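Tedance notebook, April – perception and planner

09:40. Rebuilt the Prarka segmentation node against the new message types. The old launch file still pointed at the previous topic names, so the first run published nothing and the planner sat idle without complaint. Added a startup check that fails if no mask arrives within 5 seconds.

Next, false positives. The colour prior is too generous in the orange band. With the cup on the tiled counter and the darker orange-brown bin back at the easel, both pass the hue threshold and the tracker can hop from one to the other.

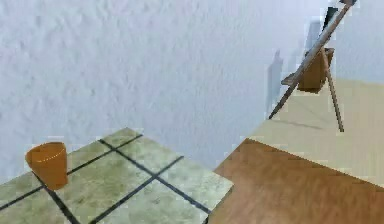
Tightened the hue window and added a depth gate ahead of the merge step. Replayed 715 logged frames from the Lunde set: 498 usable masks, the rest dropped by the gate. Too strict. I'd sooner lose frames than swap targets, but the planner starves when it loses a long run of them.

14:15. Moved on to floor-level targets. Celtusow assumes every object has a support plane at table height and offsets the approach pose to match. For the yellow lemon-shaped object on the wood floor, that puts the pre-grasp pose well above anything useful.

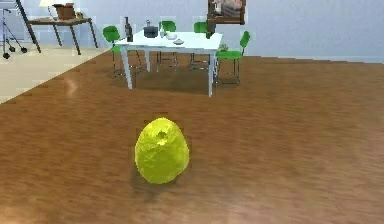
Support height now comes from the local plane fit, with the table default kept as a fallback. Glossy floor highlights may still upset the fit – not tested yet. Planner timeout raised to 300 ms while I profile.

To do: merge the gate branch, log rejected masks with a reason code, rerun Lunde with the looser depth limit.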